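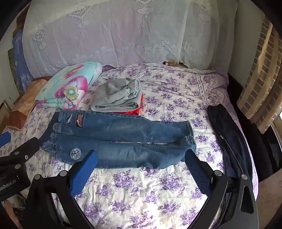

Zistow gripper

The Zistow gripper is a hand-held two-finger gripper made by hobby builders, at home or in a shared workshop. It is used to record how a person picks up and folds soft things, mostly clothes, so that a robot arm can later repeat the movement. The plans were first shared by the Brasolano workshop, and several groups have changed them after that.

Construction

The first version has five printed parts, two fingers and a set of linkages which join the fingers to a trigger. When the trigger is pulled, the fingers move toward each other. A small sensor on the trigger gives a value from 0 to 1023, where 0 is fully closed. The battery is 2500 mAh and sits in the handle. Builders usually cover the inner side of the fingers with a soft pad, for the reason that bare plastic slides on cotton.

Use with clothing

Clothes are considered a difficult material for home robots. A shirt or a pair of jeans has no fixed shape, and the thick seams behave differently from the thin cloth beside them. Many builders practice on a bed, which gives a large and soft surface at a good height. Denim is often chosen because it is stiff and keeps a fold for some time. 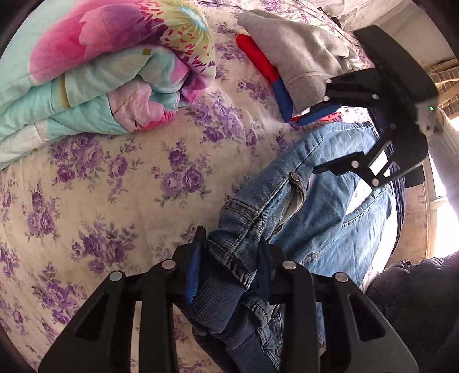

Work with two grippers, one in each hand, is more common for large pieces. One gripper holds the cloth in place and the other one makes the fold. The two recordings must then be matched in time, and for this most groups use the Pirel program, which was written for the same project.

Variants

The Torvik variant has a shorter handle and weighs 233 grams without the battery. Its linkages are cut from sheet metal, so it needs more tools to build. The trigger sensor is the same in both types, and recordings from one can be read by the other after a new calibration.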